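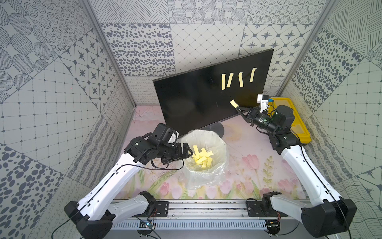
Bench 2, monitor with the yellow paper strips on the screen.

May 10, 2021

Pressure test on the Jikier feed valve, second attempt. Florian Mallet on the logger, me on the panel. Wojciech Stępień joined by phone for the first part.

Picked up where we stopped in April. Same valve body, new seat, new seal on the downstream side. The old seal is bagged and in the drawer under the vice with the Miswood paperwork. Please leave it there until Wojciech has had a look at the wear mark on the inner lip.

Line purged with nitrogen, then taken up in steps with a hold at each one. Target for the acceptance run is 543 kPa at the inlet, held for five minutes with the outlet blanked. First hold was fine. On the second the downstream gauge crept up slowly, so we came back down, vented and went over the fittings with leak fluid. Found bubbles at the elbow next to the transducer, none at the valve. Remade the joint with fresh tape and started again from zero.

Second run reached 543 and stayed there for the full hold. Trace is flat apart from a small step near the start, which Florian thinks is the regulator settling. I'm less sure. It was there in April as well and we had a different regulator then. Not going to chase it today, but it goes on the list.

Cycle count on the actuator now stands at 2934. Somboon want a strip-down before the valve goes anywhere near the flight tank, so we need to agree whether bench cycles count towards the total. Wojciech says they do. Their document can be read either way. I have written to Pranier, who hold the drawings, and asked for it in plain words.

Other things:

Logger clock is still two minutes behind the wall clock. Times in the file are logger times. Do not correct them by hand.

The blue hose has been moved to the scrap bin – the crimp had started to lift. Use the braided one until the order comes in.

Torque on the bonnet bolts checked after the run, all five as set. Marked with paint pen.

Florian to copy the trace to the shared folder and put the April one next to it on the same scale. I'll write up the elbow leak as a rig fault and keep it off the valve record.

Next: cold run, once the dewar is back. Same steps, same holds, and swap the transducer first so we can see if that step at the start moves with it.

Rig vented, nitrogen off at the bottle, panel locked. Key is with Florian.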